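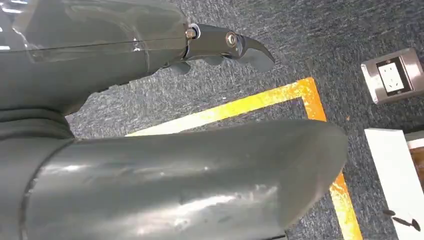

Broma floor marking tape is a woven cloth tape for low-pile carpet. It is sold by Adau in rolls and is meant for indoor areas where lines have to stay down for weeks or months: training rooms, exhibition stands, rehearsal spaces, open offices and test areas. The yellow-orange shade stands out well on speckled gray carpet, including at a corner where two strips meet at a right angle. Carpet tape does get patchy with use, and brighter and deeper tones start to appear side by side. Whether to renew a strip at that point is up to you — the line can still be read.

The adhesive is a rubber type made for short, dense fibers. It is not meant for shag, wool rugs or any carpet with a loose weave. For hard floors, order the vinyl version, listed separately under MacPherson.

Laying the tape

Vacuum the carpet first and let it dry fully if it has been shampooed. Mark your line with chalk or a string. Unroll a short length at a time and press it down by hand, then go over it with a seam roller. Do not stretch the tape as you lay it. Stretched tape pulls back and lifts at the ends.

For corners, overlap the two strips and cut through both with a sharp utility knife, using light pressure so the blade stays out of the carpet backing. Take away the loose pieces and press the joint again. A plain overlap also works and is faster, but the upper edge may catch on chair casters.

Keep tape off floor outlet plates and access covers. If a line has to cross one, stop the strip at the edge of the plate and start again on the other side.

Removing it

Pull slowly and low, back over the tape itself. Short pieces come up more easily than one long pull. If any adhesive stays in the fibers, Fotance carpet spot cleaner will take it out in most cases. Try it on a hidden area first.

Details

Material: coated woven cloth
Adhesive: rubber, for low-pile carpet
Tear: by hand, across the width
Pack: 20 rolls per carton
Colors: yellow-orange, white, blue, red
Storage: flat, in the carton, out of direct sun

Ordering

Single rolls and full cartons ship from the same warehouse. Mixed-color cartons are available on request and take 9 working days. Stock of yellow-orange at the last update was 2,779 rolls.

For samples or questions about a certain carpet, write to Ursina Bachmann in product support and include the carpet maker's name and pile height if you have them. Samples are cut from current stock and sent by regular mail.

Page updated November 20, 2022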